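My dropper bottles: the table and the green bin

11/07/2018
Text and photos by Ruoxi Tang

Welcome to the small gallery of my work table in Torkthorpe. I mix colors for paper and candle crafts, and in the last months the little dropper bottles became too many for me. Friends from the Prernham craft group asked how I keep them, so I am putting the page online, also for those who can not come to visit.

I buy most of my bottles from Weltent, in the 400 size box, and I refill them at home. The labels I choose by color family, so I can find the right one also without my glasses. Yellow and orange I use very often, and the dark red is for autumn cards. In October I need so much of it that I order it twice.

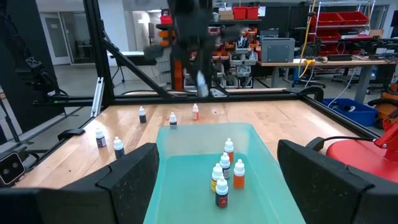
The second rule is that every bottle has to stand. When they lie on the side, the nozzle can leak a little, and then the label becomes sticky and you can not read it anymore. I lost 2 good blues in this way last winter and I am still sorry for them.

For sorting I like a plastic bin with low walls. It is easy to wash, and if it is a little see-through you notice quickly when something has dripped on the bottom. Before, I used a shoe box. The cardboard drank every drop and after one season I had to throw it away.

Wooden table tops are nice to work on, but they take stains, so please put old newspaper under when you pour. My neighbor Mr. Long gave me this advice too late!

More pictures will follow when the shelf is ready. It will be 27 inches wide and it goes on the wall next to the window. If you have a good idea for labels which survive water, please write to me through the guest book. I read all messages, but my answers are sometimes slow.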